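The chopstick drawer

Hạnh Bùi keeps 27 pairs of chopsticks in a kitchen drawer in Prallard, and she uses two of them. The rest came from relatives, takeaway bags and a market stall that closed in November.

The wooden ones are for cooking. They're long, they don't scratch the pans and they stay cool enough to hold. Bamboo is cheaper and lighter, but it stains, and the tips go furry after a year or so of washing up.

Cristian Arango, who runs the Dorex noodle bar near the station, gets through 300 pairs in a busy week. He tried lacquered ones first. "They looked lovely and the noodles slid straight off," he says. He went over to metal two years ago and has kept to it, though some regulars still ask for wood.

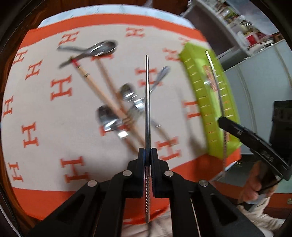 A stainless steel chopstick with a twisted pattern on its lower section.

Metal goes in the dishwasher with the forks. It's heavier, and people who learned on wood often find it slippery at first. Bùi's advice is to hold it a little further back and start with rice.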